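Teaching by Demonstration (robots)

From the Orkska Workshop Wiki

Teaching by demonstration is the business of showing a robot a job instead of writing out every move in code. You'll also see it called learning from demonstration or imitation learning. I've spent a good chunk of my working life doing it, so forgive the first person (Corina Crăciun keeps telling me wikis aren't diaries, and she's probably right!).

Two ways to show it

The first way is by hand. You let the joints go slack, grab the arm and walk it through the job while it records its own positions. Kitchen jobs are a great place to start, and I always tell new people to pick a plate and something to put it near.

The second way is remote control, or teleoperation. You move a small leader arm, or a handheld controller, and the working arm copies you. It feels clumsy for the first 3 tries and then your hands sort of forget about it. I like this one better, mostly for keeping my own fingers out of the recording.

A table for this kind of work can be very plain: white top, white cloth behind, a steel plate and a wire utensil basket, with a PiPER arm and its two-finger gripper reaching in.

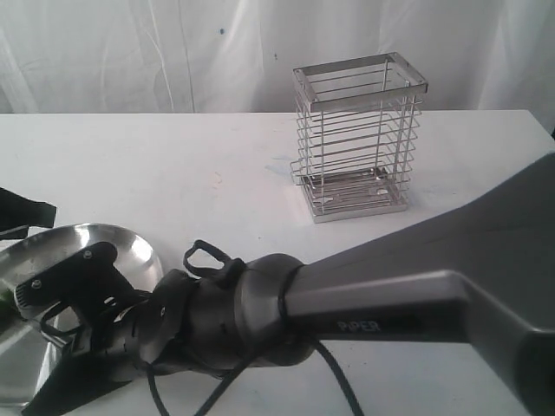 How many demonstrations?

Depends on the job, and people argue about it all day. Harsh Sandhu and I recorded 164 for one plate task, then threw out the ones where we'd hesitated or bumped something. Short, smooth runs teach better than long wandering ones, in my experience. Move the objects a little between runs too, or the robot just memorizes one spot.

Common trouble

Shiny metal is a pain, as reflections can confuse a camera. Cables snag. And tired operators get sloppy, so we swap after four runs.

See also: Teleoperation; Leader arms; Grippers

Last edited 11 June 2025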